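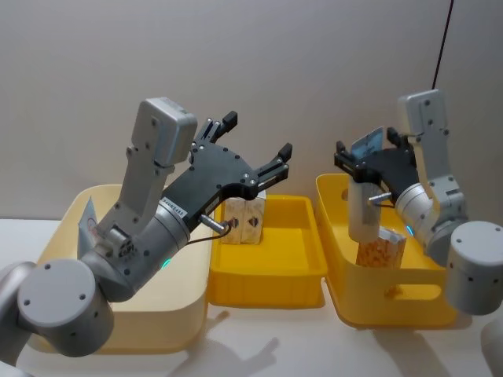
Budgeting for a second two-arm cell

April 26, 2020

Posted by Tipene Bolger

I've had three emails asking what the second cell is going to cost and why the number has moved again. The short version is that the arms are the part of the quote I worry about least. The rest is below, in the order I put it in the spreadsheet.

The job is bin sorting. Mixed small goods, two arms at one table, parallel grippers, a camera on each wrist. The Carncombe site wants the same layout we run now, and the purchase has to be approved before November or the money goes back to the general pool.

Arms. Priced as a matched pair from Phelan. I looked at buying one now and one next year. The saving on paper disappears once you pay freight twice, and you risk the second arm arriving with a different controller revision. Buy the pair.

Grippers. Budget for the gripper, then budget again for finger pads. I have 64 pads on the order for the first year. At $3 each they are hardly worth a line, but they ship from overseas and the lead time is poor. Also order a spare set of fingers. Ours were bent once by a homing move with a bin in the wrong spot, which was my programming and not the hardware.

Wrist cameras. Two, plus one on the shelf. The cable is the wear item. Every run that crosses a rotating joint gets flexed each cycle, and the moulded connectors do not like side load. Get the high-flex version, specify the length yourself, and leave a service loop at the wrist. A cable that is 100 mm short costs more in labour than the better cable does in the first place.

Table and containers. I had $2,313 against this and was asked whether it could come down. It can't by much. The top needs to be stiff enough that both arms can decelerate together without the camera calibration drifting. We went with a white surface and regret it slightly, as the arms throw shadows that the segmentation sometimes takes for objects. A matte mid-grey is in the new spec for the same price. The containers are ordinary plastic bins and trays. Mix the depths deliberately. A shallow tray tells you almost nothing about whether the wrist will clear the wall of a deep bin.

Test goods. Put in a line for these, even a small one. Blocks, tubes, cards, packets with busy printing. We replace them as the corners go soft, and petty cash is the wrong place for it.

Integration. This is where the first budget failed. I allowed 120 hours and logged 171. Most of the overrun was arm-to-arm collision zones and a licensing problem with the Lustdale planner, which is sold per controller and not per cell. Read the licence terms before comparing it with Cendumberg. Their sticker price is higher, but it covers both arms.

Still open: whether the guarding can be reused from the old palletizing bay, and who pays for the extra circuit. I've asked for the electrical drawings. I'll post the revised spreadsheet when the freight quote comes back.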